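Metal tote bin

A metal tote bin, also called a steel pan or work bin, is an open container used to hold loose parts, bar stock and small castings between operations in a workshop or warehouse. The term covers boxes with straight walls as well as those with sloping sides. Bins of the second type are wider at the rim than at the floor.

Construction

Most metal bins are folded from a single sheet and welded at the corners. The floor is normally flat. Some makers punch a small hole in it to drain cutting fluid. The rim may be rolled or turned outward for stiffness and to give a grip for lifting. Sloping walls let empty bins nest, which saves shelf space, and allow parts lying against a wall to be reached from above at an angle. Straight walls hold more for the same floor area but do not nest.

The Branis pattern, drawn up by Koen Dewulf for the Koster works, had a floor 180 mm wide and walls 87 mm high. A later version widened the floor to 170 by 180 mm and was sold under the name Pristotus.

Wear

Bare metal bins mark quickly. Sliding parts scratch the floor, usually most heavily toward the middle, and the walls develop a darker band at the height where the contents rub. 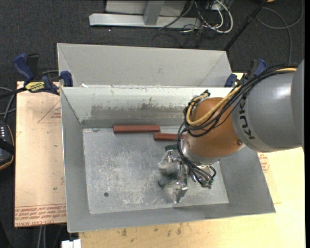
Scuffing of this kind does not affect strength and is not grounds for withdrawal. Ida Rieger's survey of bins at the Vundisance depot examined 103 units and recorded bent rims as the most common defect, followed by split corner welds. Bins with split welds were withdrawn, and those with bent rims were pressed flat and returned to use.

Cleaning

Bins are emptied, brushed out and wiped with a degreaser. Abrasive pads are avoided on plated surfaces. Nested bins should be dry before stacking, as trapped water stains the metal.

See also: Stacking crate; Parts tray; Bar stock

Last edited Jul 20, 2021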